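Cernora Returns Desk: Customer Support
Ticket status: Closed, resolved
Priority: High
Account: Psarras Footwear, Hundeck returns center
Opened by: Iraklis Kokkinos
Assigned to: Achilleas Makris
Module: Grading and Refund Release
Subject: Graded return lines remain in Received status and refunds are not released

Original description of the problem

Since the May update, a portion of our return lines do not move from Received to Graded in the overnight run. Our staff complete the grading step on the handheld, the handheld displays the green confirmation bar, and the grade is stored on the line. On the following morning the line is still listed as Received. The refund is therefore not released to the payment provider, and the customer receives no message.

The lines belong to several style groups. Slides and beach sandals make up the largest share, which we attribute to the time of year. Boots, children's shoes and accessories are also on the list. We have not found any link to the carrier, the payment method or the value of the order.

The export attached to this ticket contains 303 return lines. We ask that the matter be treated as urgent, as our published terms commit us to a refund date that has passed for many of these customers.

Initial response from support

Thank you for the report. The export has been received and matches the lines held in our database. Each one carries a valid grade, a valid operator code and a valid location code. No line has been rejected by the grading rules, and the refund release log contains no error for any of them. They were never offered to the release job.

Until the cause is known, please do not regrade the lines. A second grade creates a second event, and if both events are later processed the line may be refunded twice. Please also leave the automatic release switched on, so that unaffected lines continue to flow.
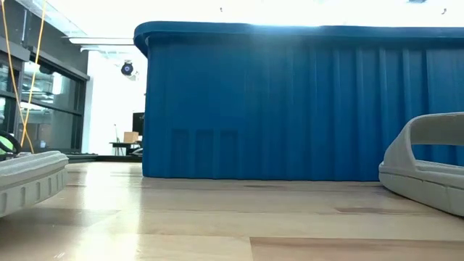 Can we release the refunds by hand while the investigation is open?

Manual release is available to any user with the Finance Supervisor role. Open the line, select Actions, then Release Without Batch, and enter the ticket number in the reason field. A line released in this manner is marked as closed and will not be picked up again by the overnight run.

Account update

Our finance office has released 25 lines by hand, selected from customers who had already written to us. All were accepted by the payment provider. The remaining lines have been left untouched as requested.

We would add one observation. The early shift reports almost no trouble. The lines on our list come nearly entirely from the late shift, which grades until 10 p.m. The same handhelds are used by both shifts, and the operators rotate between them.

Investigation

The observation regarding the late shift was of considerable help. Support compared the grading time stored by the handheld with the grading time stored by the server, and found a difference of 2 hours on every line from the Hundeck site. On the early shift the difference has no effect. On the late shift it carries the grading event past midnight, so that the event receives the date of the following day.

The overnight run begins at 11:30 p.m. and selects events dated on the current day. An event dated on the following day is passed over. It should be collected by the next run, but a filter introduced in the May update excludes any event whose server record was created before the start of the day being processed. The line is thus too late for one run and too early for the other.

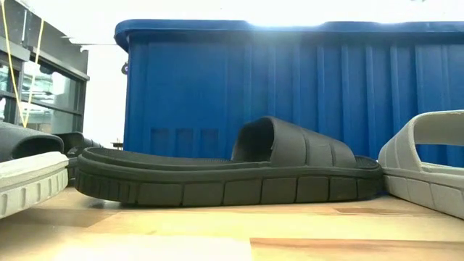
Dark slide, side view, with blue storage bin behind.

The time difference was traced to the site profile. When the site was moved to the new profile format, the time zone field was copied across and the existing manual offset was kept as well. The server applied both. Sites set up after the change have no manual offset and are not affected.

Support reproduced the fault on a test account by grading a line at 10:15 p.m. with both settings in place. The line stayed in Received after two consecutive runs. With the manual offset cleared, an identical line was released in the first run.

Corrective steps

Step 1. Sign in with the Site Administrator role and open Settings, then Sites, then Hundeck.
Step 2. Under Clock and Calendar, confirm that the time zone field is filled in.
Step 3. Clear the field named Manual Offset. Leave it blank; a zero is stored as a value and will raise a warning in the log.
Step 4. Save, and ask all operators to sign out of the handhelds and sign in again.
Step 5. Grade one line and compare the time on the handheld with the time shown under Line History.

These steps prevent new lines from becoming stuck. They do not repair lines that are already held, for which support must run a correction from our side.

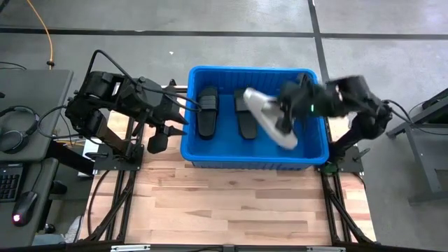

Iraklis Kokkinos replied that the offset had been cleared before the start of the late shift and that the times now agreed to the minute. He asked whether the correction would alter the original grading date, as the auditors of the company compare it with the arrival date on the Bulberg carrier report.

Support confirmed that the original date is kept. The correction writes a separate release date and adds a note to Line History. Carrier reports read the arrival event only and are not touched by the procedure. Lines closed through Release Without Batch are skipped.

Approval to proceed was given by the account in writing. The correction was scheduled for Monday at 6 a.m., outside the hours in which the payment provider performs its own settlement.
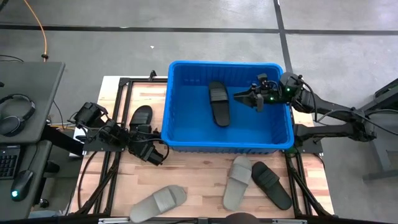

The procedure was completed without error before the early shift signed in. All held lines moved to Graded and were offered to the release job in a single batch. The payment provider accepted the batch in full, and customer messages were sent from the standard template. At the request of the account, the apology paragraph was added to the template for that batch only and has since been removed.

Confirmation from the account

Finance has matched the batch against our ledger and found no duplicate payments. The late shift has worked under the new setting and its lines were released overnight in the normal way. We agree to closure. We would appreciate a warning on the morning dashboard whenever a graded line has missed a run.

Closing note

The dashboard request has been passed to the product team under a separate ticket, to which Mr. Kokkinos has been added as a contact. The date filter will be amended in the next maintenance release. Customers with a site profile created before May are asked to check the Manual Offset field as described in Step 3.

Closed by Achilleas Makris. Replies to this ticket will reopen it.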